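Notebook – Talavera room, long table and cups
6 August 2026

Table

Top is butcher block, 210 cm long, last oiled in March (Hondetti hard oil, 4 thin coats, sanded between coats). Checked the surface under raking light from the far end. Finish is even along the strips. Two dull patches near the middle where something with solvent in it was wiped up. Not worth sanding back. Will spot-coat at the next oiling.

Water drop check at three points, drops still beaded after 20 min. Same result as March.

Piece of yellow tape at the front left corner left in place. When it does come off, lift slowly along the grain and clean the spot with a damp cloth, no acetone.

Cups

Plastic tumblers, Fitby, orange and light blue, same tapered shape. Height 90 mm by caliper, both colors. They nest with the rim of the inner one standing proud. Color order matters for the notes, so write it down as rim color first, body color second.

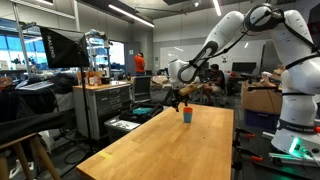

Far end of the long table. Orange rim, light blue body.

Nesting fit is inconsistent. Pressed down by hand, a pair sometimes holds and the lower cup comes up with the upper one. Set down lightly, they separate with no twist. Dish soap residue makes it worse – the pair washed with the Clindico concentrate and not rinsed a second time stuck on most tries. Rinsed twice and air-dried upside down on a rack, no sticking.

Practice from now on: rinse twice, dry fully, store singly. Do not store nested overnight.

Separated cups are best put down on bare wood with a clear gap. On the oiled top the blue one slides a little if knocked but does not tip unless hit near the rim. Tried a cork mat under it, no benefit, put the mat back in the drawer.

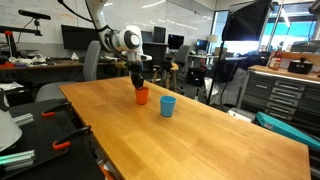 Rest of the room

Breadboard table alongside: two orange-handled clamps on it, fine where they are. The extrusion offcuts should go back to the rack by length.

Rolling cabinet: bottles and containers have collected on the wooden top again. Check lids, anything without a label goes out. Oil and cleaning concentrate to be kept on separate shelves.

Long workbench at the back is cluttered, cloths and white tools mixed. Used oil cloths must be laid flat to dry before they go in the metal can. Did not sort it today.

Black bag on the gray storage bin next to the table – the bin can't be opened without moving it. Find a hook.

Whiteboard marks are faint. Copy anything still needed before it is wiped.

To order

Hondetti oil, one can
Abrasive pads, fine
Drying rack, small
Charge to 1,278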